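Projects > Inclusive Education > Visit Reports

About | Programs | Reports | Library | Contact

Visit to the Ginditz learning center: braille labeling and accessible classroom materials

May 12, 2023

The visit was arranged through the Rolero teacher exchange. Its purpose was to see how the Ginditz center prepares tactile materials for children with low vision who attend ordinary primary classes, and to compare the procedure with the one used in our own partner schools.

The center serves 7 schools and supports 60 children between the ages of six and twelve. It occupies the ground floor of a former district library. Production is handled in two rooms: one for text and labels, one for raised diagrams and models. Aleksandra Kwiatkowski, who coordinates the service, led the tour and answered technical questions in both rooms.

Requests come from class teachers by a one-page form. The form asks for the subject, the lesson date, the child's reading medium, and the page numbers of the textbook in use. Incomplete forms go back the same day. Standard lead time is 3 weeks for diagrams and one week for labels and worksheets. According to Kwiatkowski, most delays come from late changes to the lesson plan.
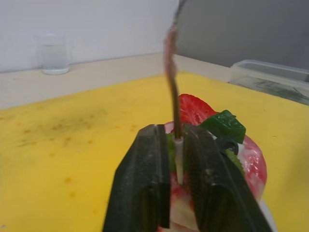
Diagrams are redrawn before they are raised. Shading and decorative borders are removed, and text is replaced with short keys. A map that fits on one printed page usually becomes three tactile sheets: outline, rivers, and towns. Each sheet carries the same corner marker so that a child can orient it without help. A proofreader who reads braille checks every sheet before it leaves the building.

The catalog holds 130 finished sets, searchable by grade and subject. Schools borrow them for one term. Returned sets are inspected for flattened dots, and damaged sheets are reprinted individually. The Fotau reading series is complete through grade four. Science is thinner, with no material yet on electricity.

We sat in on part of a training session for classroom aides. The group practiced describing a diagram aloud in a fixed order, beginning with the title and overall layout. Two aides asked how much to say during a test. The center's written guidance does not cover this, and a revision is planned for June.

Two points were noted for follow-up: the request form, which we would like to adapt, and the corner marker, which our schools do not use at present. Kwiatkowski will send the marker template and a copy of the proofreading checklist.

Related items
Talpur summer school: program and registration
Large-print worksheets: layout guidelines
Rolero teacher exchange: how to apply
Report from the Fotau reading workshop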